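CPU placement cell: gripper offset drifts during a shift, fixture or camera?

Posted by Osaze Effiong in Automation Help > Setup and Maintenance
Monday, 7:40 am

We have one arm that works on open Dell desktops. It handles a CPU and memory, with a gray plastic parts fixture standing next to the chassis. The first units of the morning go fine. By lunch the CPU is coming down to one side of the socket and I have to stop the cell and touch up the place point by hand. Wrist camera views from the cell:

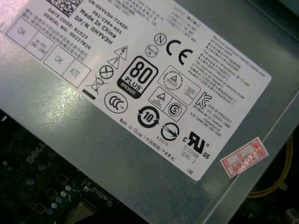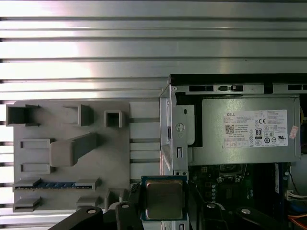
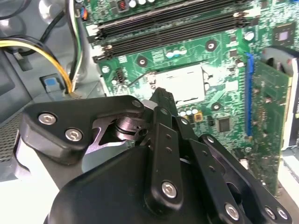
Bench Automation Group, Temcombe Refurbishing

The cell was put together before I started here and the notes are thin. The job program is number 1341 and it has a single place point for the socket, taught relative to the chassis. The chassis position is found once per unit, by the wrist camera looking at the label on the power supply. There is no second look at the socket.

What I have done so far:

Cleaned the lens.
Re-taught the place point with a known good chassis. It held for the morning and then went off again.
Checked the bolts between the gripper and the wrist. They were all tight.
Swapped the gripper fingers for the spare pair. No change that I could see.

The error always goes the same way, toward the memory slots. I have stopped it every time before the part touched down, so I have no bent pins yet and would like to keep it that way. Should I be looking at the camera, the fixture or the arm? I can get half a day on the cell this week, and I'd like to know where to start.

Titilayo Adeyemi
Monday, 9:15 am

I would start with the label. You are locating the whole chassis off a sticker on the power supply, and a sticker is not a machined feature. It gets put on by hand or by an applicator, and it can sit a little differently on every supply. Your label is also on bare metal, and in the first picture there is a bright glare spot right beside it. If your vision tool finds the label by its edges, a reflection that close can pull an edge over. If daylight reaches the cell, the reflection will change as the day goes on, which fits what you describe.

Do this before you change anything else:

1. Put one chassis in the nest and leave it there.
2. Run only the locate step, once every ten minutes, from start of shift until after lunch. Don't let the arm place anything.
3. Write down X, Y and angle each time, along with whether the overhead lights and any window blinds have changed.

If the numbers wander while the chassis sits still, the fault is in the vision or in the arm position at the moment of the picture. If the numbers hold, look at the nest and how the operators load it.

To split vision from arm, fix a dot target to the table beside the nest and measure it in the same routine. If the target and the label move together by the same amount, suspect the arm or the camera bracket. If only the label moves, suspect the light or the label tool.

Longer term I would stop using the label. The motherboard has round mounting holes with metal rings around the socket, and they show up in your third picture. Find two of those from a short standoff and teach the place point relative to them. They are much closer to where the part goes, so any small angle error does far less harm. We changed a similar cell over to that and the second look added 3 seconds per unit. You will need to check them for glare too, and a diffuser over the light is worth trying first.

One more thing. Look at the angle value, too. A fraction of a degree at the power supply turns into real distance by the time you get to the socket.

Mieczysław Kozłowski
Monday, 12:30 pm

Sounds like thermal growth. Ours did it too. Run the arm through a warm-up for half an hour before you teach anything.

Modupe Odukoya
Monday, 4:50 pm

I agree with Titilayo about testing with a parked chassis. I would add the gripper to the list, though. Tight bolts at the wrist don't tell you much about a linkage gripper. Yours has outer linkages and fingers on both sides, so there are several joints where play can build up. Swapping the fingers does nothing for a worn pivot further back.

With the arm in hold and the air or servo on as normal, close on a gauge block the width of a CPU. Set a dial indicator against the side of one fingertip and push gently by hand, then do the other side. Write both numbers down. Repeat after the cell has run for a few hours. If one side has opened up, the part will be carried off center toward that side every time. Since your error always goes the same way, it's worth the 20 minutes.

Check the hex screws in the linkages while you are there. Use thread locker on any you take out, the removable kind, and let it cure before you run. Don't tighten them until the joint binds. The links should move freely with no side shake.

Also check how the parts fixture is held to the panel behind it. It is a plastic plate, and if it has crept, the CPU gets picked off center and then placed off center, and your chassis locate will look perfect the whole time. Scribe a line at two corners of the plate and see if it is still on the line at the end of the week.

For the half day, I'd do the gripper play first, then start the locate log and let it run while you scribe the fixture. Leave the program alone until you have all the numbers. Save a copy of 1341 before you touch it.

Osaze Effiong
Comment, Monday, 5:20 pm

Thanks. There is a window on that side of the shop and I had not thought about it. I'll park a chassis in the morning and log it, and borrow an indicator for the fingers. Warm-up is easy to try as well, so I'll do that on a separate day to keep the results apart. Will post the numbers in this thread.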